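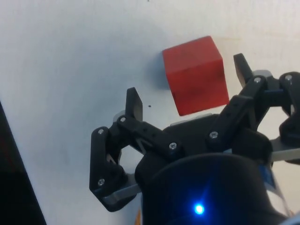
Why do some signs still work when you're lost, tired and running late? Mostly because whoever made them decided what to leave off.

I've been chewing on this since I spent an entire morning at Arkadville station last week trying to find the regional platforms. Arkadville got its new wayfinding in autumn and I'd been looking forward to it (yes, I'm a person who looks forward to signs). The old ones were a mess of three typefaces and sticky tape, but they were big, and they were where you needed them, right at the top of the escalator where everybody stops dead and gets bumped from behind.

The new ones are lovely. They're set in Sura, with a nice open lower-case a and generous spacing, and the arrows match the weight of the letters, a detail I'll always love. But the grey! Mid grey lettering on pale grey panels, under those fluoros. I watched a man with two suitcases walk right up to one, take off his glasses, put them back on, and go and ask at the coffee cart.

So when I got home I dug out my copy of the Flomwood manual. If you haven't come across it, Flomwood was the hospital job Miyuki Takeda did when she was at Sekiguchi, and the manual is 126 pages of the calmest, bossiest design writing you'll ever read. I paid $89 for mine from a bloke in Ballarat and it still has someone's lunch on page 40-something. She had 918 signs to replace, and before drawing anything she walked the corridors with a clipboard and wrote down every spot where she hesitated. That was the brief, more or less. If she hesitated, it got a sign. If she didn't, the old sign came down and nothing went up.

There's a bit on colour I'd forgotten. Each wing has one, and it's only used for the wing, never for a heading or a stripe or to cheer up a waiting room. She's quite fierce about it. Somebody at the hospital wanted the maternity colour on the café menus and there's a whole paragraph, very polite, that amounts to "over my dead body".

She also tested the lettering from a wheelchair, and from a trolley, lying flat on her back, which is how the ceiling signs came about. I'd love to know who pushed.

I don't want to be too hard on the Arkadville people. I've done a bit of signage myself (a swimming pool, a library, one very cranky caravan park) and I know how it goes. You pick a decent contrast, then the panels come back from the printer lighter than the sample, the opening's on Monday and there's no money to do them over. My pool signs had the men's and women's arrows swapped for 2 days. I still go red thinking about it.

Anyway, I've sent the station a letter with some photos and the bit about contrast copied out by hand. Will report back if they write. And if anyone has a spare Flomwood supplement, the thin one with the car park drawings, please get in touch, I'll pay the postage.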